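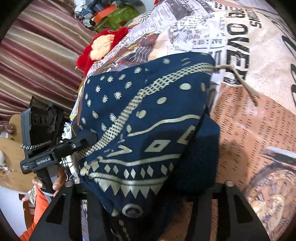

*Ein Stoffbeutel mit Zugband zwischen den beiden Fingern eines Handgreifers, links ein zweites Gerät.*

Am schwierigsten sind die weichen Sachen. Das sagt Suryani Simanjuntak gleich an der Tür, noch bevor ich meine Jacke ausgezogen habe. Eine Tasse bleibt eine Tasse, egal wie man sie anfasst. Ein Beutel aus dünnem Stoff sieht nach jedem Griff anders aus, und ein Programm, das greifen lernen soll, muss sehr viele solche Griffe gesehen haben.

Simanjuntak arbeitet für Clinomov, eine kleine Firma, die Aufnahmen für lernende Robotersteuerungen sammelt. Der Roboter selbst ist dabei gar nicht anwesend. Die Mitarbeiter gehen in gewöhnliche Wohnungen, nehmen in jede Hand einen Greifer mit Kamera und erledigen damit, was dort zu tun ist: Wäsche zusammenlegen, Schubladen einräumen, Kissen zurück aufs Sofa stellen. Aus den Bildern und den Bewegungen der Hand wird später ein Beispiel, an dem das System lernt.

Im Auftrag heißt das Projekt Tambunan. Es umfasst bisher 1.543 Aufnahmen aus Privathaushalten, und bis April sollen noch die Textilien dazukommen. Für diese Gruppe hat Gilang Sinaga die Liste geschrieben. Beutel mit Zugband stehen dort weit oben, gleich nach den Socken. »Das Band ist ein eigenes Problem«, erklärt er. »Es liegt jedes Mal anders, und das System soll verstehen, dass es zum Beutel gehört.«

Ich hatte mir die Arbeit schneller vorgestellt. Eine Aufnahme dauert selten länger als 15 Sekunden, aber davor und danach wird viel gesprochen. War der Griff sicher genug? Hat die andere Hand die Sicht verdeckt? Kartini Ngui, die früher als Schneiderin gearbeitet hat, schiebt die Finger des Greifers flach unter eine Falte und schließt sie erst dann. Ihre jüngeren Kollegen greifen von oben, wie nach einem Apfel. Beides wird behalten, denn das System soll mehr als eine Art kennenlernen.

Auch die misslungenen Versuche bleiben im Archiv. Darüber hat man im Team lange gestritten. Afiq Krishnan wollte am Anfang nur saubere Griffe abgeben, weil der Kunde für saubere Griffe bezahlt. Nach den ersten Tests hat er seine Meinung geändert. Ein System, das nie einen rutschenden Stoff gesehen hatte, wusste nicht weiter, wenn der Stoff einmal rutschte. Seitdem bekommt jeder Fehlgriff eine eigene Markierung, und die Korrektur danach wird mitgefilmt.

Aufgeräumt wird vorher nicht. Bunte Vorhänge, bedruckte Kissen, volle Regale – alles darf bleiben, wo es ist. Sinaga freut sich sogar über Muster auf Mustern. Wenn ein gemusterter Beutel vor einem Stoff mit Zeitungsdruck gehalten wird, muss das System die Kante des Beutels wirklich finden und kann nicht einfach nach einer Farbfläche suchen. Im Labor in Dulliveck, wo die ersten Aufnahmen entstanden, war der Tisch grau und die Wand weiß. Diese Daten benutzt man heute kaum noch.

Esko Kuusisto prüft am Abend, was die anderen gesammelt haben. Er schafft etwa 100 Aufnahmen, dann werden ihm die Augen müde. Er schaut auf die Fingerspitzen, auf das Licht, auf den Moment des Loslassens, den viele zu früh abbrechen. Namen und Adressen der Haushalte stehen nicht in seinen Dateien. Wenn irgendwo ein Brief oder ein Familienfoto zu erkennen ist, geht die Aufnahme zurück und wird geschwärzt oder gelöscht.

Ich durfte es auch probieren. Der Greifer ist leichter als gedacht, nur fehlt jedes Gefühl in den Fingern, und mein erstes Taschentuch fiel dreimal herunter. Ngui hat mir geraten, langsamer zu schließen und das Handgelenk ruhig zu halten. Beim vierten Mal ging es. Ob meine Versuche im Datensatz bleiben, entscheidet Kuusisto.

In der nächsten Woche fährt das Team nach Ellel, zu einer Familie mit drei Kindern. Auf der Liste stehen dann Turnbeutel und Bettwäsche.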